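Convocatoria de participantes: estudio sobre hábitos de conservación y descarte de pilas en el hogar

Plazo de inscripción: abierto hasta completar plazas. El cierre definitivo está previsto para diciembre.

El gabinete de estudios Wokent busca hogares residentes en el municipio de Arside y en el distrito de Sirkwood para un estudio observacional sobre la compra, el almacenamiento y el descarte de pilas cilíndricas de uso doméstico. La participación es voluntaria y está compensada en los términos que se indican más adelante.

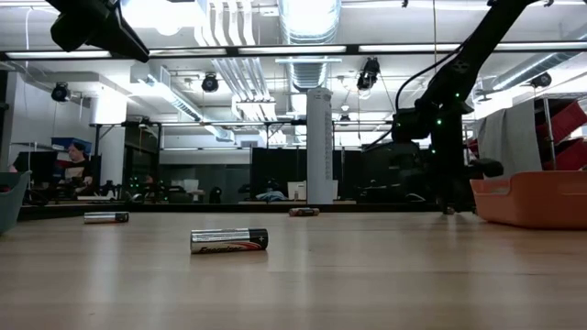
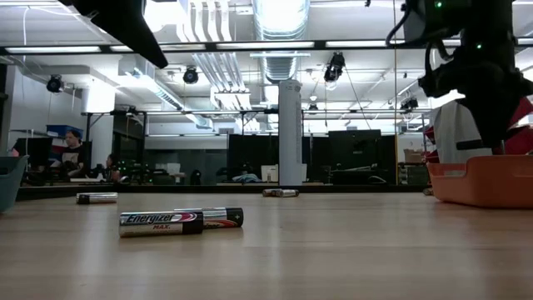
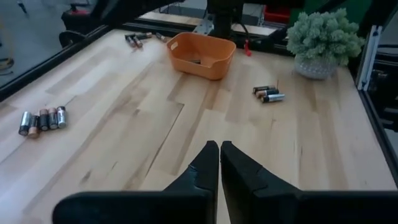
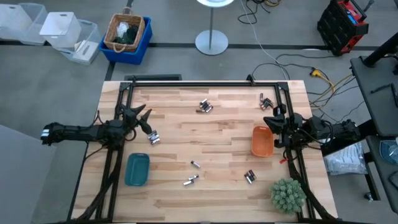

1. Objeto del estudio

Los datos disponibles sobre recogida selectiva de pilas en la zona proceden del pesaje de contenedores. Ese método informa de la masa total entregada, pero no permite conocer cuánto tiempo permanecen las pilas en la vivienda una vez retiradas del aparato, ni qué parte de ellas conserva carga aprovechable en el momento de la entrega. El estudio pretende cubrir ambas cuestiones mediante un registro llevado por los propios hogares y una medición posterior de las unidades entregadas.

Quedan incluidas las pilas cilíndricas de formato AA, AAA, C y D, tanto de un solo uso como recargables. Quedan excluidas las pilas de botón, las de 9 voltios, las baterías integradas en teléfonos u ordenadores y las de herramientas eléctricas.

2. Perfil de los participantes

Se seleccionarán 300 hogares. Podrá inscribirse una persona por vivienda, que actuará como titular del registro y deberá cumplir los siguientes requisitos:

Ser mayor de edad y residir de forma habitual en Arside o Sirkwood.
Tener en uso al menos tres aparatos alimentados por pilas de los formatos incluidos.
Disponer de un espacio seco, fuera del alcance de menores y alejado de fuentes de calor, para guardar el recipiente de recogida.
Entender el castellano escrito con soltura suficiente para cumplimentar el cuaderno de registro.

Una cuota de 55 plazas se reserva a hogares en los que el titular tenga más de sesenta y cinco años. Si la cuota no se cubre, las plazas sobrantes pasarán al cupo general.

No podrán participar los empleados de Wokent, los de la empresa gestora Reddy ni las personas que convivan con ellos.

3. Tareas

La participación se extiende durante seis meses. Al inicio se entregará a cada hogar un recipiente con tapa, un cuaderno de registro y una hoja de etiquetas numeradas. El titular se compromete a:

a) Realizar un inventario inicial de los aparatos a pilas de la vivienda, con indicación del formato y del número de unidades que emplea cada uno.
b) Anotar cada sustitución el mismo día en que se produzca: aparato, formato, motivo del cambio y número de etiqueta.
c) Colocar la etiqueta a lo largo del cuerpo de la pila retirada, sin cubrir los polos, y depositarla en el recipiente.
d) Entregar el recipiente en el punto de recogida asignado al final de cada periodo de dos meses.
e) Responder a un cuestionario final de veinte minutos, por teléfono o en papel.

No se pide modificar los hábitos de compra ni cambiar de marca. Tampoco se deben retirar pilas antes de tiempo para aumentar el número de entregas. Las unidades con fugas, deformaciones u óxido no se etiquetarán; se guardarán aparte, en bolsa cerrada, y se comunicará la incidencia en la entrega siguiente.

4. Medición

Las unidades recogidas se clasificarán por formato y composición química. En cada una se determinará la tensión en vacío y la tensión bajo carga resistiva. Una submuestra de 500 unidades se someterá además a descarga completa para estimar la energía residual. Terminada la medición, todo el material se entregará a Reddy para su tratamiento. Las pilas no se devuelven, incluidas las recargables; quien desee conservarlas deberá indicarlo en el cuaderno y no depositarlas.

5. Compensación

Cada hogar que complete las tres entregas y el cuestionario recibirá un vale de compra, canjeable en comercios adheridos de Arside. El abandono anticipado no conlleva penalización, pero solo dará derecho a la parte proporcional a las entregas realizadas. El valor del vale no depende del número de pilas entregadas.

6. Protección de datos

Los cuadernos se identifican mediante un código. La correspondencia entre código y titular se conserva en un archivo separado, al que solo accede la coordinación del estudio, y se destruirá una vez emitidos los vales. Los resultados se publicarán de forma agregada. El titular puede retirar su consentimiento en cualquier momento por escrito.

7. Inscripción y selección

El formulario está disponible en la recepción de Wokent y en las oficinas municipales de Sirkwood. Debe entregarse firmado, en mano o por correo postal. No se admitirán inscripciones por teléfono.

La selección se hará por sorteo estratificado según tamaño del hogar y zona de residencia. Los seleccionados recibirán una carta con la fecha de recogida del material y el punto asignado. Quienes no resulten seleccionados pasarán a una lista de reserva, vigente hasta el final del primer periodo de entrega.

Coordinación del estudio: Vimala Varma, Wokent. Atención presencial de 9:00 a 13:00.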